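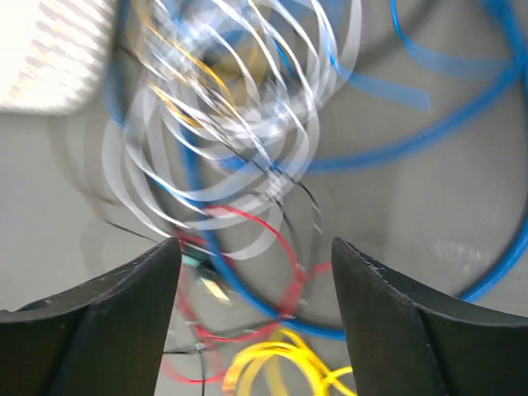

Cable sort, bench notes
Monday, December 12, 2016
Print | E-mail

Third go at the wire pile. Young-sook Wang's scheme is to sort by colour into the white baskets with the holes. I still don't see it. Colour tells you what somebody had on the reel that day and very little about what the wire is for. The Noh harness from March used red for three different things.

Blue is the worst to shift, it goes everywhere and drags the white and yellow along with it. Thick black should come out first, whatever the scheme says. 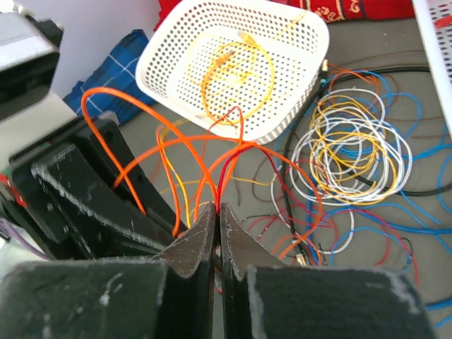

Orange, red and yellow together. Yellow coil with plug in the basket behind.

Dong-hyun Woo wants everything over 100 cm kept. Kept for what? The Kornunex job took 2 leads and we bought new ones for it. I would bin anything without a connector and see who complains.

Red crosses itself even when it's on its own.
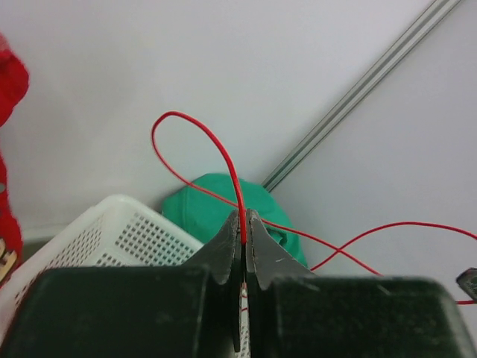

The Cudeo ties are too stiff for the thin stuff and leave a kink, so loose coils for now. Stock sheet says 1740 g of mixed wire, a figure I don't believe, as I can't find who weighed it or whether the bags were in. 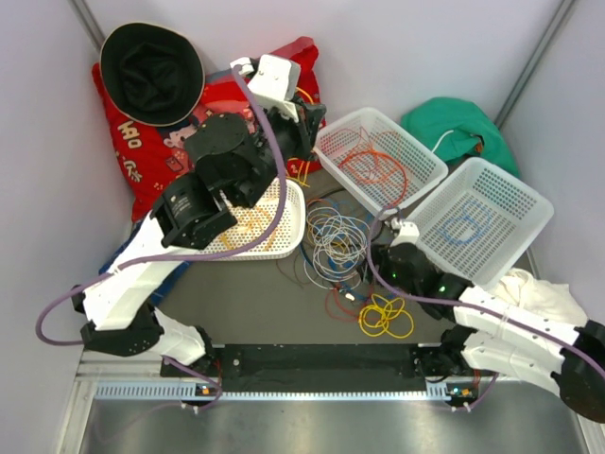

Fabric bits and the bags want a place of their own before we go on. Ask Y-s about labels. Iltlow quote for drawers still not in.

Print | E-mail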